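Wedum: a two-armed robot kit for sorting

Wedum is a kit made by Prornness. A school or club can borrow it for 2 weeks and teach it small sorting jobs. The hire fee is £85.

A robot arm is made of stiff parts called links. The places where it bends are called joints. At the end is a gripper, which has two fingers. They close to hold an object and open to let it go.

Each arm works on its own side of the table. The job in these pictures uses rolls of tape, a black rack and a cardboard tray. Small lights on the arms, one green and one blue, help you tell left from right.
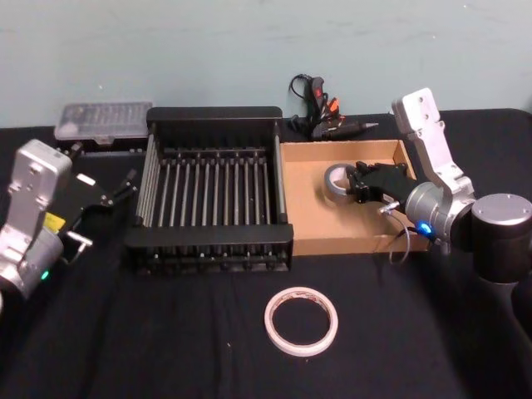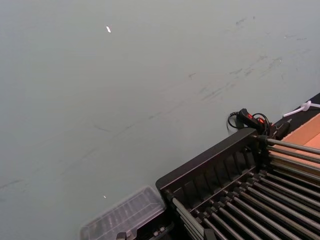
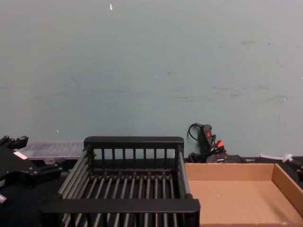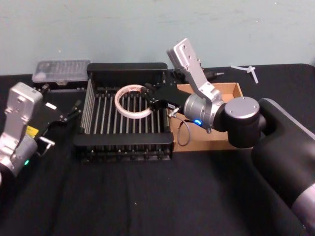 Photos: Upendo Temba / Prornness

A roll of tape is a useful thing to practise with. It has a hole, so a finger can go inside the ring or the gripper can pinch the edge. The arm must stop above the right spot before the fingers open.

Wedum is for ages 9 and up. An adult must switch it on. Keep your hands off the table while the arms are moving.

Words by Pendo Mrema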